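Repairing a Rotted Window Sill with Two-Part Epoxy
Posted February 8, 2019
Filed under: Exterior, Windows

This procedure covers local decay in a painted wood sill where the rest of the sill is sound. It does not cover replacement of the sill, the lower casing, or the sash. The sill used as the working case is 37 inches long, painted pine, on the west side of a house in Crenshaw, with decay at one end where the casing meets the sill.

Deciding whether to repair

Probe the whole sill with an awl, including the underside and the joint at each jamb. Sound wood resists the point and splinters when you pry. Decayed wood lets the point in with hand pressure and breaks across the grain in short pieces. Mark the boundary in pencil as you go.

Epoxy is suitable if the decay is confined to the surface or to one end and the sill is still firmly attached. If the awl goes through to the framing, or if the sill moves when you lean on it, stop and replace it. Check the wall below as well. Damp sheathing under a bad sill is a separate job and has to be done first.

Find the source of the water before buying anything. Common causes are a failed caulk joint at the casing, a storm window with blocked weep holes, and a missing or painted-over drip groove on the underside. On the Crenshaw sill the weep holes had been caulked shut.

If the house was built before lead paint was banned, test the paint. Where the test is positive, follow the lead-safe work rules for your area and do no dry sanding or dry scraping.

Materials

Liquid epoxy consolidant (Dritaser was used here)
Epoxy wood filler, two-part paste (Zovia)
Denatured alcohol for cleaning tools
Disposable cups and flat stir sticks
Disposable bristle brushes
Squeeze bottle with a fine tip
Nitrile gloves and safety glasses
Awl, chisel, putty knife
Drill and small bit
Oil-based primer and exterior paint
Paintable exterior caulk

Read the label of whatever you buy. Mixing ratios differ between brands, and also between the consolidant and the filler of the same brand. Where the label and this page disagree, use the label.

Removing the decay

Cut out all wood that crumbles or comes away in the fingers. A chisel is adequate for small areas. A rotary tool is faster but tends to wander into good wood. Wood that is softened but still holds its shape can stay, as the consolidant will harden it.

Strip the paint back two inches past the pencil line on all sides. Consolidant does not go through paint. Brush out the cavity and vacuum it.

Drill a pattern of small holes into the softened area, angled slightly down and staggered so that they do not line up along one strip of grain. Stop short of the underside. If a hole breaks through, plug it from below with modeling clay, or the liquid will drain out onto the siding.

Drying

The wood has to be dry before any epoxy is applied. Rig a sheet of plastic over the opening, tacked at the top and held away from the wall so that air can move behind it. Leave it until a pin-type moisture meter reads 15 percent or lower at several points inside the cavity. A heat gun dries the surface only and gives a false reading. In cool weather this stage takes longer than all the others together, and it should not be cut short.

Applying the consolidant

Work in the temperature range printed on the can and out of direct sun. A hot sill shortens the working time and drives air out of the wood, which leaves bubbles.

Measure resin and hardener by volume. Dritaser is mixed two parts resin to one part hardener. Stir slowly, scraping the sides and bottom, then pour the mix into the squeeze bottle. Mix small batches. A large volume in a deep container heats itself and can set before it is used.

Fill the drilled holes first. Wait for the level to drop and fill them again, and repeat until the wood takes no more. Brush the remainder over the walls of the cavity and the bare wood around it. End grain will absorb far more than the faces. Wipe up any puddles before they set.

Applying the filler

Apply the filler while the consolidant is still tacky. If it has cured hard, scuff it with coarse sandpaper and wipe off the dust.

Knead or stir the two parts until the color is uniform with no streaks. Press a thin layer firmly into the cavity with the putty knife to wet the surface, then build up the rest. For deep cavities, place the filler in layers and let each one firm up. Embedding a block of dry, sound wood in the filler saves material in a large void.

Leave the patch slightly proud of the surrounding surface. Keep the slope of the sill. A patch that is flat where the rest of the sill pitches outward will hold water at the casing and the decay will start again next to the repair. Check the pitch with a straightedge laid front to back at three places.

Shaping

Let the filler cure fully. It should sand to powder and not roll up under the paper. Shape it with a rasp or a block plane, then sand with medium grit and finish with fine. Wear a dust mask. Cured filler is close to the hardness of the pine, so use a sanding block to avoid dishing the softer side.

If the drip groove on the underside is missing or filled, recut it now. The Crenshaw sill had one that was packed with paint, and a narrow chisel was enough to clear it.

Priming and painting

Wash the patch with water and a nonabrasive pad to remove any waxy film left by the cure, and let it dry. Prime the patch and all bare wood, including the end grain at the jambs. Caulk the joint between sill and casing. Do not caulk the weep holes or the underside of the storm frame. Finish with two coats of exterior paint. Epoxy breaks down in sunlight, so an unpainted patch should not be left through the season.

Cleanup

Wipe tools with denatured alcohol before the epoxy sets. Set leftover mixed epoxy outdoors on a noncombustible surface until it has hardened and cooled, then discard it. Never pour unmixed resin or hardener down a drain. 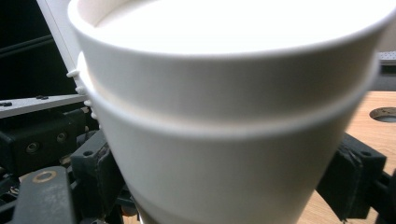 Rafferty Pennington

Revised to add the note on plugging drill holes from below. Thanks to Bianka Tóth for the correction.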